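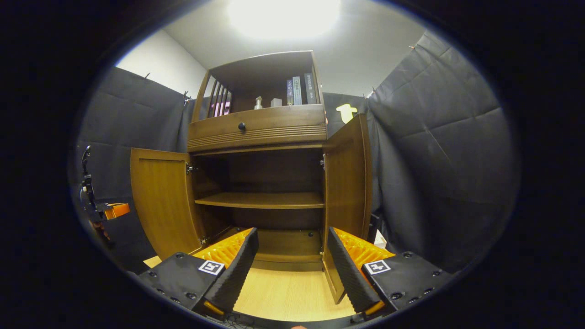 Prasside cabinet cell: setup and upkeep notes

This README goes with the Prasside door-and-drawer recordings and covers the cell they are made in: how it is put together, what gets checked before a session, and what to do when a gripper misbehaves. It was written by Sepehr Shojaei, with corrections from Sibel Altıntaş, who looks after the hand-held grippers at the Purkovo site. The work piece is a wooden cabinet with an open shelf section on top, a drawer with a round knob below that, and a lower compartment behind two hinged doors. Gray padded panels close off the space around it, and they need more attention than the cabinet does.

What is in the release

The current release holds 1,910 episodes. Of these, 341 were re-recorded in May after the finger pads were replaced, and they are listed separately in pads_may.txt. Each episode folder has the video, the gripper opening over time, and a short text file with the operator's notes. The notes are free text and were not cleaned up. Some are one word long.

Panels

Hang the side panels first, then the back. Each one is held by clips along its top edge. Push the clip all the way down before letting go of the fabric – a half-seated clip will hold for an hour and then drop the corner in the middle of a take. Creases are fine. Gaps are a problem, and the usual one is where a side panel meets the back panel, so overlap them there by the width of a hand.

Do not iron the panels. Amini supplied them and the padding does not take heat well.

Cabinet

Line up the front feet with the tape marks on the floor. Open both lower doors all the way and check that neither one touches a panel. If one does, move the panel. The tape marks stay where they are, and the start poses in poses.yaml depend on them.

Hinge screws work loose with repeated opening. Check them by lifting each door gently at its free edge. If there is play, tighten the screws by hand with a plain screwdriver. A powered driver stripped a hole in the first cabinet, and the filled hole never held properly after that.

Pull the drawer out once and push it back in before the first take. If it sticks, rub candle wax on the runners. Oil gets on the finger pads, so keep it out of the cell. 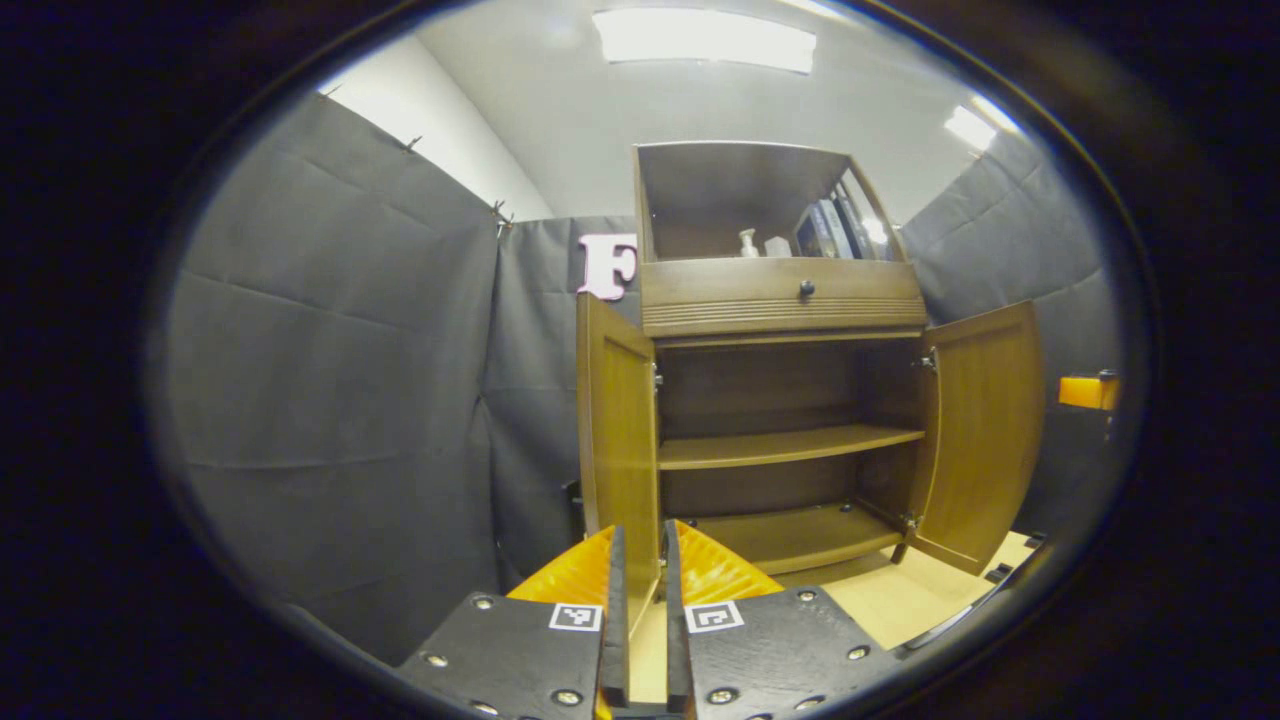
Small items on the top shelf may change between sessions. Write down what is up there in the session notes before recording, and leave it alone until the session is over. The lower shelves should be clear for door episodes.

Gripper fingers

The soft orange pads wear along the ribs. Run a thumb down each one before a session. If a rib has torn or gone flat, replace both pads on that gripper as a pair, even if the other one looks good. Mixed pads close unevenly and the opening values drift.

To replace a pad:

Log the gripper number and turn the power off.
Take out the finger screws and keep them in the tray.
Peel the old pad off slowly from the tip end.
Wipe the seat with a dry cloth and let any glue residue come off on its own tape.
Fit the new Pillex pad, refit the finger, and tighten the screws evenly.
Run the opening check, described in the next section.

The square markers on the fingers must stay clean and flat. A lifted corner is enough to lose tracking at wide openings. Print replacements from the markers folder at full scale, on matte paper. Glossy paper picks up the ceiling light and the marker washes out.

Opening check

Open and close the gripper 35 times at normal speed with nothing between the fingers. Then run check_opening.py on the recording. The closed position should not move by more than 2 millimeters from the first cycle to the last. If it does, the finger screws are the first thing to look at, then the pad seat, then the cable connector. Sibel has a spare connector in the top drawer of the bench at Purkovo.

Lights

Keep the ceiling lights on for the full session. Let them run a few minutes before the first take. Exposure is fixed in the camera settings and should be left there – several early episodes had it on automatic, and the wood changes tone whenever the camera moves closer. Those are marked "auto" in the index.

Known issues

Left-door episodes outnumber right-door episodes. A few drawer episodes end before the drawer is fully closed. Tracking drops out for short stretches when one finger goes deep inside the compartment, and those stretches are left blank in the opening data.

Send corrections to Sepehr with the episode number and the time in the video.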